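Nelmont Home Help
Kitchen & Play > Toys > Play food

Play vegetables: how do you sort them so they stay sorted?

Posted by twobaskets_nomore
Asked 21 Feb 2019 -- viewed 1,567 times

I have inherited the play kitchen corner at our parent-and-toddler group. The handover consisted of a key and a look of pity. Storage has to be something I can carry to the table and carry away again. At the moment that means open-weave wicker baskets, which I like, and a heap of toy vegetables, which I liked for the first week.

My problem is the sorting. I started with one basket for "fruit" and one for "vegetables." This lasted until a four-year-old asked me where the tomato went, and then a grandfather got involved. I moved to sorting by color, which looked lovely and made the children treat the whole thing like a store display. They stood back from it with their hands behind them. Then I gave up and put everything in one large basket, and now the only thing anyone does is tip it out.

We have 31 pieces, according to the sheet taped inside the cupboard door. It is a mix of sets. Some came from a Dretent box that split years ago, and the rest arrived the way play food does, one piece at a time, from nowhere. There is a potato, an onion, green peppers, a corn cob that has lost its husk, and a quantity of carrots out of all proportion to what any family would eat.

What I want to know:

How do you divide play vegetables between baskets so that children under five can put them back without a lecture?

Is wicker a bad idea? I keep being told it is a bad idea by people who don't offer me anything else.

And is there any point in labels when most of the customers can't read?

I have fifteen minutes at each end of the session and no budget to speak of. Please don't tell me to buy a cabinet.

Posted by rootcellar
Marked as helpful by 31 readers

I did this job for longer than I meant to. Sort by meal.

Children that age have no opinion on botany, but they have very firm opinions on soup. So our baskets were "soup," "salad" and "breakfast," and an item could live in whichever basket it had been cooked for that day. If the potato ended up in breakfast, then it was hash browns, and we all moved on. The tomato question never came up again, and grandfathers were able to enjoy their coffee.

Here's how I'd set it up in the fifteen minutes you've got.

1. Get the baskets down to a small size. A big basket invites tipping because you can't reach the bottom of it, and a toddler will always solve that problem the same way. Anything wider than a dinner plate is too wide. If you can see everything in the basket by looking straight down into it, you've got the right one.

2. Set them out on the table with a little space between them before anyone arrives. Two or three, no more. The spare ones can go underneath, where somebody will wear one as a hat.

3. Start each basket off with one or two things and leave the rest loose on the tabletop. I resisted this for ages, as it looked like I hadn't finished. But a basket that's already full has nothing left to do in it. With an onion in the soup basket and a pepper lying next to it, a child will generally finish the job for you.

4. Put the awkward pieces in yourself, slowly, while somebody small is watching. Potatoes are the worst for this. They're smooth and brown and they roll, and if you drop one in from a height it finds its own way out again. Bring it right down over the basket and let go late. Even a potato is manageable if you take your time.
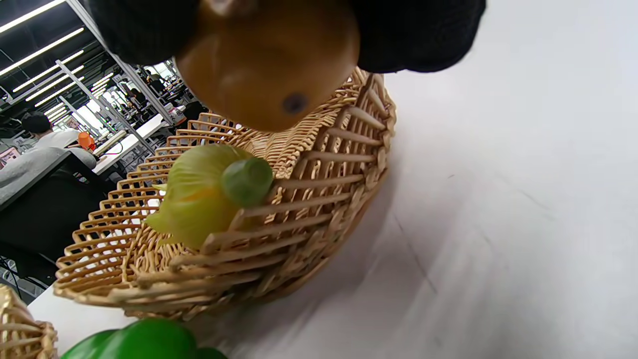

5. At the end, don't ask them to "tidy up the vegetables." Ask who can find something for the soup. The answer is everyone, and they'll fight over the last carrot. You then have a basket of soup and a basket of salad, both wrong, and a clear table. Call that a success and put your coat on.

6. Leave the sheet on the cupboard door alone. Check it once a term if you must. Checking it every session will only make you sad.

On wicker: I'd keep it. The open lattice kind lets you see from the side what's in there, and so can a person who is two feet tall, which is more than you can say for a plastic tub. Run your hand around the rim and down the inside every few weeks and snip off anything that pokes up. Small stuff will get out through the gaps if the gaps are generous, so mushrooms and peas should go in something else or (my preference) be quietly lost.

Don't hose it down and leave it in a heap. Damp cloth, then upside down on a shelf with air around it. Ours went a bit gray on the bottoms and no one wrote to the newspaper.

On labels: a drawing of a bowl for soup and a drawing of a plate for salad, tied on with string. They were chewed off within the month, by which time everybody knew.

Posted by vomwood_dad
Marked as helpful by 7 readers

Slight disagreement from the Vomwood playgroup, where we tried the meal thing and ended up with one basket called "soup" and two baskets nobody had ever heard of. If you have a strong soup faction, be warned.

What worked for us was matching pairs. Two of everything, one on the table and one in the basket, and the game is to put the loose one with its friend. You need duplicates, which you say you have in carrots at least. It doesn't work with the singles, so those go on the play stove in a pot and are declared to be cooking. They can cook for the entire session. I have seen a toy eggplant simmer from September to spring.

Also, check the glossy ones for cracks. The shiny molded peppers take a knock well enough, but they split along a seam eventually, and then there's an edge. Hold it up to the light and turn it around, and squeeze it a bit. If it clicks, it goes in the trash, whatever the sheet says. I have fished more than one half pepper out of a child's sleeve.

For washing, I put the hard ones in a bucket with dish soap and warm water and go over them with an old toothbrush. Anything with paint on it gets a wipe and an apology. Cloth ones I send home with whoever was last to leave -- this has done wonders for punctuality at pickup.

I can't help with wicker. Ours are enamel bowls, and the noise when a potato goes in is something I still hear at night.

Posted by haruna_st_kitchen

just use a laundry bag. everything in, pull string, done. we have had ours since the group on Haruna Street opened and it has never needed sorting because you can't see in it

Reply from twobaskets_nomore

Thank you all. I tried the soup method this morning with two of the small baskets and the rest loose on the table. Tipping was down to a single incident, and that was one of the adults reaching for her keys.

You were right about starting them off with only a piece or two. I had to sit on my hands a little, because it does look as if I've wandered off halfway through, and one mother kindly began filling them up for me. She has been spoken to. By her daughter, mostly.

The salad basket went home with a potato, most of the carrots and somebody's mitten in it. I've left the mitten where it is until it's claimed, and I suppose it counts as a leaf.

I went around the rims with nail scissors as suggested and took off three or four sharp ends. One basket has a rib that's worked loose near the base and I'm not sure whether to glue it or bind it. If anyone has an opinion on that I'll start a separate thread, since this one has already had the tomato in it and I'd like to keep the temperature down.

To the laundry bag person: I admire you, and I'm keeping it in reserve.

Reply from rootcellar

Bind it. Soak a bit of cane, wrap it around the loose rib and the one next to it, and tuck the end in on the outside where small fingers are less interested. Glue goes brittle and then you have the same problem with crumbs.

Keep the mitten.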